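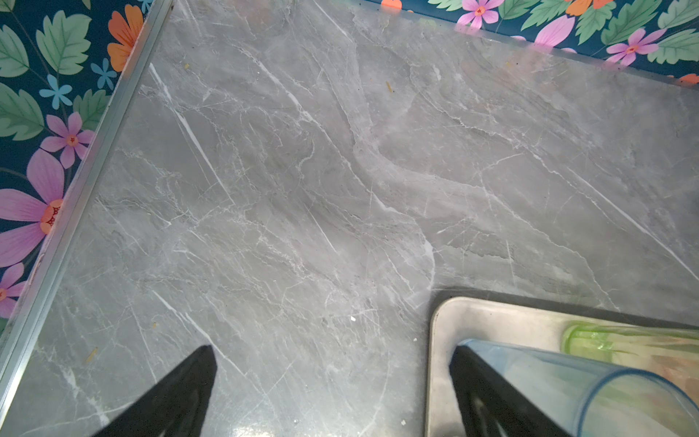
Posdale, a developer of software for household manipulators, has published results from a kitchen cleanup trial covering 700 attempts at two chores: clearing drinkware from a counter and wiping the surface afterward. The trial was set up to measure how far current machines are from doing such work unattended. Surfaces and objects were chosen for difficulty. On a veined gray marble pattern with a soft sheen, a few small white and yellowish crumbs are hard for a vision system to separate from the stone, and translucent cups lying on their sides in a steel tray give it little solid color to work with. Floral wallpaper against a navy ground adds clutter at the back edge of the counter.

The system, named Cestoleo, completed 582 of the 700 attempts without human help. An attempt was scored as complete only if every cup had been moved and no crumb remained on inspection. Partial results were counted as failures.

Wiping accounted for most of the failures. Crumbs close to a wall or along a trim strip were missed more often than crumbs in the open -- the arm slows near vertical surfaces and tends to lift early. Grasping errors were less common and mainly involved cups resting against one another. In 19 attempts the operator stopped the arm by hand.

"We would not sell this as a finished kitchen helper," said Horácio Correia, head of testing at Posdale. "It picks up cups well enough. It wipes the middle of a counter well enough. A person still has to check the corners, and for many households that removes the point of having it."

Speed also remains a limit. The system pauses before each grasp to compare several candidate grips, and it repeats the comparison if a cup rolls.

Posdale will repeat the trial in September at its Irholm site with a revised wiping routine and the same scoring rules. A separate shop-floor version, Godinho, is being tested on tray loading and bench clearing. Results for that version will be published separately.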